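Toy shelf: are shape sorters worth the room?

Firncombe Toy Library newsletter, February 26, 2022

Every December the shape sorters go out, and every new year they come back with pieces missing. We now have 165 toys on the Firncombe shelves and far too many of them are boards with holes in. So when the Tiven catalogue arrived promising that a sorter will "build reasoning from the very first session", I did what I usually do with a catalogue, and put the kettle on.

My doubts are fairly simple. A round peg in a round hole is a good game for a toddler for a week or so. After that the child knows where it goes, and you own a slab of plastic, wood or foam that takes up half a shelf. The makers know this too, and lately they've been adding odder pieces to keep the thing going. The one I'm least sure about is the piece with legs.

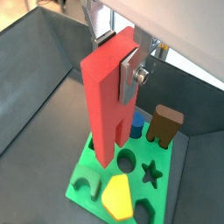
Red arch piece over the green board, with the round and star holes close by.

You can see the idea. A star only has to be turned until the points agree. A piece with two legs asks the child to work out which end goes down, and then to line up both legs at once. That is a harder job, and I'll grant it's a more interesting one. Whether it's interesting to a two-year-old is another matter. Most of the ones I've watched will try it upside down, try it in the circle, and then use it to hit the board.

Boards also differ in what they give the legs to go into. If each leg has its own small opening, a child can get one in and miss the other, and a grown-up nearly always reaches over to help at that point. I'd say leave them to it. If they lose interest, they lose interest, and there are blocks to stack.
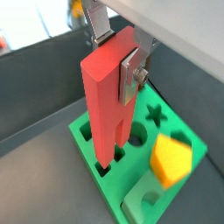 Lining up the legs. Small square openings are less forgiving than a big round one.

Then there's the storage. Tiven say their set "packs away in seconds", and so it does if you own a bag and remember to use it. Ours come back in carriers, shoe boxes and once a saucepan. I would rather have a plain board with six chunky pieces that all come home than a clever one with 20 that don't. The Kilgate branch has given up lending sorters altogether, and they say the only complaint they've had was from a grandparent.

Price doesn't help the case. A replacement piece costs nearly as much as a second-hand board, and Ansari, where we used to get spares, no longer sells them singly. We made about 400 loans last year and hardly any were repeat loans of a sorter. Families take one home, bring it back, and ask for the train set.

I haven't made up my mind to clear them out. Two will stay on the low shelf until the summer and the rest are going in the sale box. If you have a child who has asked for the same one twice, please tell me at the desk and I'll happily eat my words.

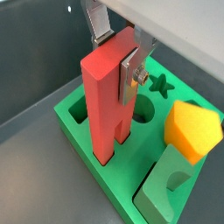

Marian replied to the draft of this item that I'm judging the toy by how fast it gets solved. Her youngest borrowed a sorter for three months and never once used it as intended: the pieces were people, the holes were beds, and the star was always ill. She'd like at least three kept on the low shelf, and she has found our missing hexagon down the side of her sofa.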